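Swifts are usually back over Semlow in the first week of May, and the warden of the reserve there has been watching for them for 11 years.

"They come in late and they leave early," she said. "You get three months if you're lucky, so the boxes have to be up well before then."

Her group put up 37 boxes in January, most of them under the eaves along the main street. Swifts go back to the same hole each year, she said, and young pairs look for a free one close to other birds.
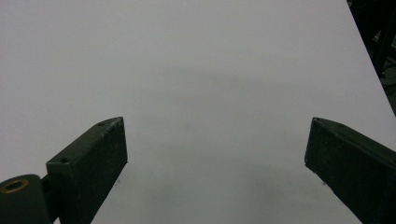
According to the Semlow parish clerk, the old school roof alone held more nests than that before it was retiled, and new boxes will take years to make up the loss.

The warden does not disagree. "We had four boxes used last summer," she said. "It's slow. A box can sit empty for five years and then one evening there's a bird in it."

She plays recorded calls from an upstairs window in the mornings and asks residents not to block gaps in old walls before September.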